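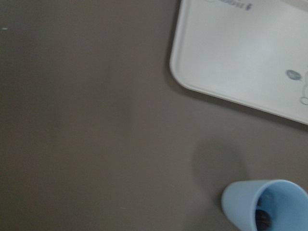 Course Materials: Hospitality Operations
Unit 8 – Buying and Keeping Tableware
Corano College, Evening Program
Posted December 21, 2020

This unit covers the purchase, storage and replacement of everyday serving pieces in small dining rooms. Students should have completed the reading on fixed and variable costs before the session.

1. Par stock

Par stock is the quantity of an item that an establishment needs on hand to complete its busiest service without delay. It includes pieces on the table, pieces being washed and pieces in reserve. A dining room with 40 seats will normally need more than one full set of cups, as some will always be in the dish area when new guests are seated.

Par stock is set for each item separately. Bowls used for a single dessert do not need the same reserve as water cups.

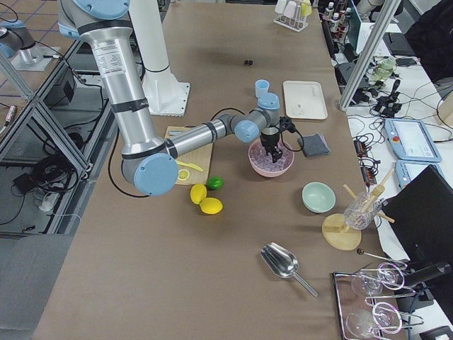 One student in the February section asked whether a reserve was worth keeping at all when suppliers deliver within a few days. The point is a fair one and should be raised again in class. The answer depends on whether the pattern is still being made. Standard white ware can be matched at short notice, while a discontinued pattern usually cannot.

2. Breakage and loss

Breakage is recorded by the piece and reported as a share of stock. If a dining room begins the year with 600 pieces and discards 40, the full 600 remain the base for the calculation. Losses without a known cause are entered on a separate line. Chipped pieces are removed from service at once and counted as broken.

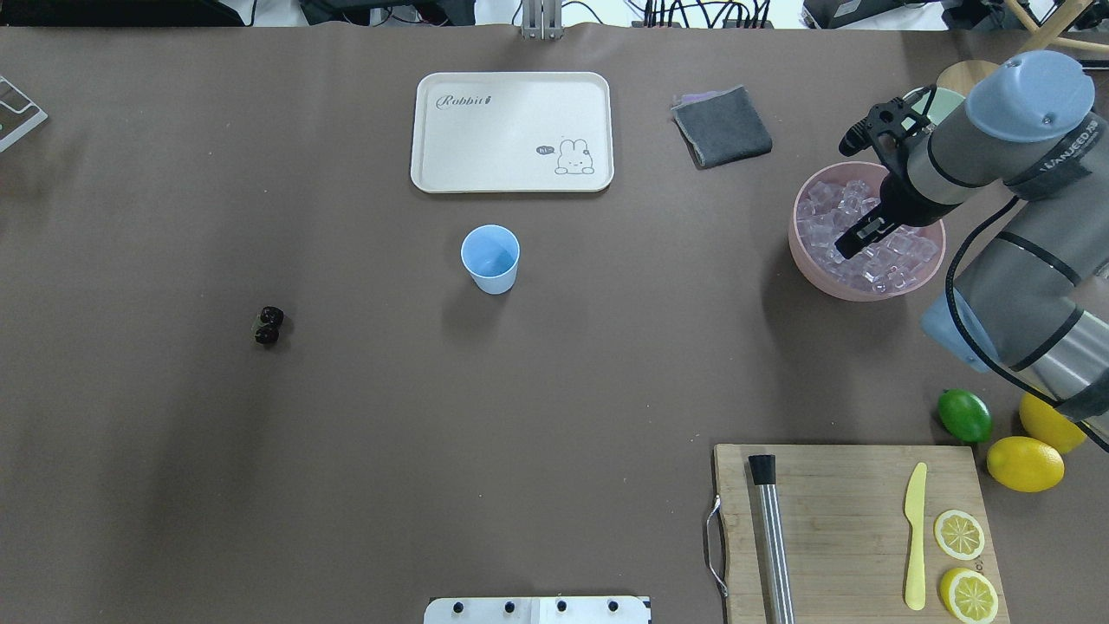

Tray, folded cloth and cup on a tabletop.

3. Decorated and plain ware

Printed or decorated ware gives a dining room some character at a low price. Before ordering, the buyer should ask the supplier how the decoration is applied and how it should be washed. The Hilau case in the course packet sets out an order of 100 decorated pieces and the cost of replacing them with plain ones. Read the case twice – the second invoice changes the unit price.
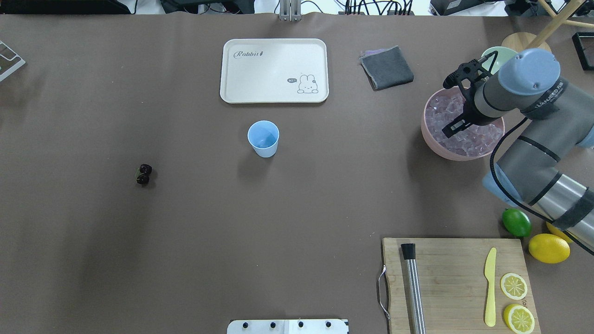
4. Assignment

Using the Busness worksheet, prepare a par stock list for a dining room of your choice. List up to 8 items. For each, state the number in use, the number in reserve and the expected yearly replacement. Submit the worksheet at the start of the next session. Late work is subject to the policy in the syllabus.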